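Why Do Triangles Make Things Strong?

Last June I built a tower out of drinking straws at my kitchen table, and it fell over before I could even finish my lemonade. I was so mad! Then I tried again with triangles, and wow, what a difference.

Try it yourself. Take four craft sticks and pin them at the corners to make a square. Now give one corner a push. See how it squishes over into a diamond? The sticks didn't bend one bit, but the corners swung like little doors.

Now make a triangle with three sticks and push on that. It just sits there! For a corner of a triangle to open up, the side across from it would have to get longer, and a stick can't do that. So the whole shape stays put.

Builders have used this trick for ages. The old footbridge in Nultmont, where I grew up, has 72 triangles down its sides (I counted them on the way to school, 2 at a time). Look for them in roofs, bike frames and those tall cranes that lift heavy stuff. A triangle doesn't have to be filled in, either. You can leave the middle open and save a lot of material, and it will still hold its shape.

Got a wobbly square? Add one more stick from corner to corner. Now you've got two triangles, and the wobble is gone!
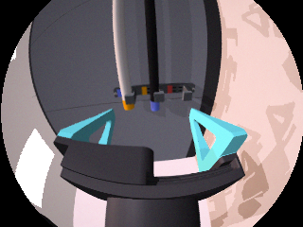 Raju wrote in to ask if the corner-to-corner trick works with string, and said that his square stayed stiff when he pushed it one way but flopped over when he pushed it the other way, until he tied a second string across the other two corners.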